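Gallery lounge tables - what are you lot spraying them with?
Posted in: Cleaning and Upkeep

mulgabill
Saturday 2020-08-29
Right, I've been put in charge of the red tables in the long glass-roofed gallery at Iltport, up on the level with the swivel chairs. The tops show every smear once the sun comes through that roof. I've got the usual trigger bottle and a cloth that's fraying at the edges, and I'm still getting streaks. Galbraith supplied the tables and the care sheet just says "mild cleaner", so cheers for that.
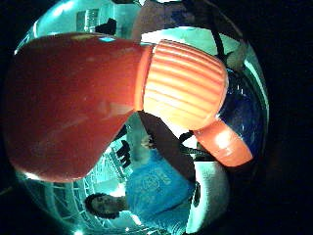
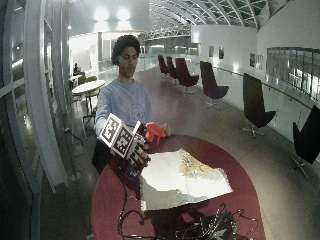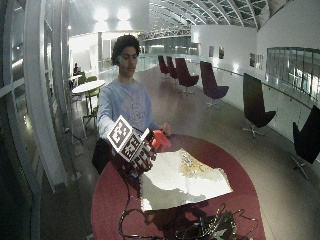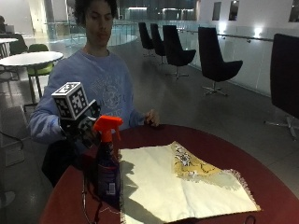 Giuliana Arango reckons it's the cloth and I should bin it before I go blaming the bottle. The frayed edge sheds, she says, and you end up polishing lint into the top.

kettle_on
Giuliana's right. Any cotton with a raw edge does that, and dark red is the worst colour for it. Either hem it or get a proper microfibre. I buy the Pladby ones, grey, four to a pack, and they've been through the wash more times than I have.

tessellate
Disagree! I've wiped down dark tabletops for years with old cut-up sheets and never had a drama. It's too much product. People stand there pumping the trigger like they're putting out a fire. Two squirts on the cloth (on the CLOTH, not the table) and you're done.

mulgabill
I do spray the table, guilty. Habit from home - our kitchen bench is pale and you can't see a thing on it.

kettle_on
Two squirts won't get coffee rings off a table that gets used all day though, tessellate. You'd be there till dinner.

tessellate
It will if you wipe it twice. First pass lifts it, flip to the dry side, second pass buffs. The flip is what everyone skips.

dunny_door
What's in the bottle? If it's the Orkano concentrate, check how it's been mixed. Ours was made up far too strong for months and left a film you could write your name in. I use up to 200 mL in the big bucket now and no more. Also have a look at the nozzle, ours was set to stream when it should have been on mist, so it all landed in one puddle.

mulgabill
It is the Orkano. No idea on the mix, it was already made up when I got it. I'll tip it out and start fresh.

kettle_on
Don't tip it out, just water it down! That stuff isn't cheap.

tessellate
And unscrew the trigger and run warm water through it while you're there. Old product dries in the tip and then it spits.

dunny_door
Second that. And do the tables early, before the sun's on them. Spray dries on a warm top before you can get the cloth to it.

mulgabill
Good tip. I've been doing them after lunch, which is about the worst time under all that glass. Will try a weaker mix and a microfibre on one table, and keep the old cloth going on the one next to it. Giuliana wants to judge.

kettle_on
Put me down for the microfibre.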